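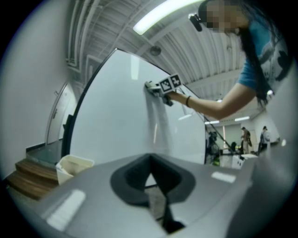
Pressing on a glossy white panel.

Whiteboards, glass boards and the office we are told we need

Wed 20 May

Readers in the Waltalbridge building will have had the leaflet from Plorkska by now. It says that swapping paper notes for wipe-clean walls will save every team 20 minutes a day. I have asked twice where that figure comes from and have been sent the leaflet again both times.

The quote for the second floor is £2,912 before fitting, or £2,991 if we want the pen trays. I would have thought a surface you write on came with somewhere to put the pen. Fitting is another £600, and the small print lets them charge again if the wall "presents difficulties". Anyone who has tried to hang a coat hook in Sudside knows that the wall will.

Þórey Eskildsen, who ran the same scheme at her last firm, was kind enough to send me her notes. People used the new walls a lot for a fortnight. By September most of them held one old rota and a drawing of a fish, and the cleaners had been told not to wipe anything in case it mattered. The minutes of meetings, she adds, got worse. Staff took photos of the wall on their phones and no one typed them up.

I don't doubt that some people think better standing up with a pen – Sebastian in accounts is one, and he is welcome to the board in the post room, which has been free since Easter. But a whole floor of it is a lot to spend on a hunch. Before we sign, I would like to see one team try it for a month, with the old noticeboard left up beside it, and somebody from outside that team asked whether they noticed any change.

Comments to the usual tray by Friday, please. Paper is fine.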